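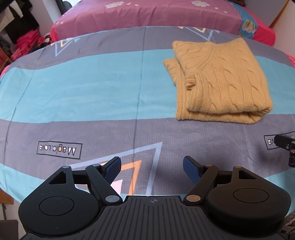 Gray and light blue bands on the bed cover.

Home Ask Browse topics Car care Members Log in

Car care > Electrical and battery
Reading time: 4 min

Battery goes flat when the car stands, but the garage says battery is good

Posted by Jelle Willems

Hello all. I moved to Hundbridge in July and since then I have a problem with my car which I cannot solve alone. I hope somebody can help me to understand it.

The car is a small hatchback with a gasoline engine and manual transmission. When I drive it every day there is no problem. When I leave it standing for 3 days, it does not start. The dash lights come on weakly, I hear clicking, and that is all. With the jumper cables of my neighbor it starts immediately, and then it is fine again until the next time I leave it.

What I did already:

I brought the car to the Szulc garage near the station. They tested the battery and gave me a paper which says the battery is good. They also tested the alternator with the engine running and said it charges as it must. They wanted to sell me a new battery anyway, "to be safe," but I do not like to pay for a part that passed the test.

I cleaned the battery terminals with a wire brush. There was some white powder on the positive one. It made no difference.

I bought a Semow charger and charged the battery during one night. After this it lasted a little longer, maybe one day more, and then the same story.

The previous owner put in a different radio. It works well, only it forgets the stations sometimes. I do not know if this is important.

My commute is short, 7 minutes each way, and from next month I will work from home for half of the week. So the car will stand more than before and I would like to solve this before the cold weather comes. Can I find the cause by myself? I have a simple multimeter, but I have used it only for household batteries. Must I disconnect the battery every time I park?

Thank you for your patience with my English.

Gumaro Cervantes

new battery. garage tests are done when its warm and just been driven so they always pass. had the same thing, changed it, never looked back

Hildegard Ehlers

Dear Jelle, I do not agree that you should buy the battery first. It is possible that it is weak, but your description sounds more like something in the car continues to use electricity after you lock it. This is called parasitic drain. A healthy battery will also go flat from it, and each time it goes completely flat it becomes a little less healthy. If you put a new one in now, you may damage the new one too.

You can measure this with your multimeter, if it has a 10 A input. Please read the booklet of the meter first. I did it on my own car last winter in this way:

Switch off everything, take the key out and keep it far from the car. Open the hood. Open also the door you will need later to reach the fuse box, and push the door latch closed with a screwdriver, so the car believes that the door is shut. Remember to release it with the handle before you close the door again! I forgot this one time.

Put the red lead of the meter in the 10 A socket and choose DC amps. Loosen the negative cable of the battery and take it off. Connect one probe to the negative post and the other to the cable end, so that the current goes through the meter. Small clips are better than holding it by hand. Do not try to start the engine or switch on the headlights while the meter is connected like this, or you will blow the fuse in the meter.

Now wait. Many people stop too early. The computers in a modern car need time to go to sleep, and on mine it took 40 minutes. In the beginning the number is high, and later it falls in steps. On many cars anything under 50 milliamps at the end is considered normal, but look for the value for your model. If it stays at several hundred, you have found your problem.

After that, pull the fuses one at a time and look at the meter after each one. When the number drops clearly, you know which circuit it is. Write down the place of each fuse before you pull it. I would begin with the fuse for the radio. A radio which forgets its stations is often connected with the yellow and the red wire exchanged, or both on the same supply, and then it may never really switch off. The glove box lamp and the trunk lamp are also frequent causes.

About your last point, disconnecting the battery every time is not dangerous for the car, but you lose the clock and perhaps the window settings, and some radios ask for a code. I would do it only until you find the cause. And your commute is really very short. Even without a drain, the alternator has not much time to put back what the starter takes, so please use your charger from time to time, or make a longer drive.

Joris Van Rooij

Agree with Hildegard. I only add: check if the car has a separate alarm or a tracker from the previous owner. Mine had a Bollunus tracker box behind the dash which I did not know about, and it was taking current day and night. It had its own fuse on the wire, so pulling the fuses in the box showed nothing. Look for thin extra wires that go directly to the positive terminal.

Jelle Willems

Thank you Hildegard and Joris. The meter stayed at 0.38 after one hour, and with the radio fuse out it fell to 0.02. So I will take the radio out and look at the wires behind it. Gumaro, I will keep the battery for now.

Related topics

Clicking sound but engine does not turn
Can I leave a charger connected all winter?
Which block heater for an older diesel (asked by Sze-wing Lui)
Radio loses memory after battery change
Jumper cables: which clamp goes first?
Battery light comes on only in rain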